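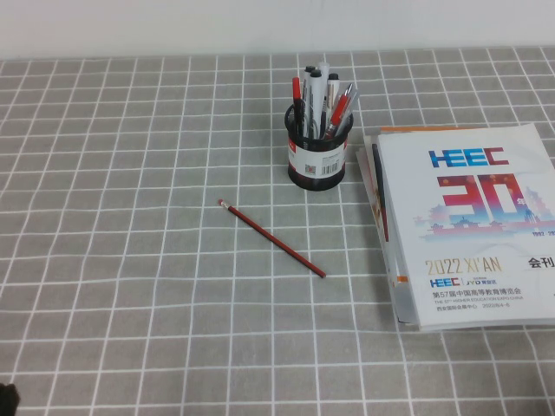

Every grasp planner demo I get sent has the object sitting alone on a clean table. Fine, Tang 2 gets the red pencil lying by itself on the grid cloth. Now ask it for one pen out of the mesh holder, where they lean on each other and the label covers half the mesh.

The Dikden release notes say "handles clutter." Trained on 2,000 scenes. How many had a cup in them? I asked. No answer yet.

My guess is the depth filter eats the mesh, the planner sees free space there, and the path goes straight through the wall of the cup. I've seen that at Forkthorpe with a different stack.

Blagoje Nedeljković says raise the voxel resolution. OK, but then replanning takes 5 seconds, and no one puts that in the video.

I'll believe it when someone posts 16 tries in a row, uncut, with the failures left in. Logs too please.

Threads > Zandov > Planning
Posts Replies Media Likes
Contact | Back to top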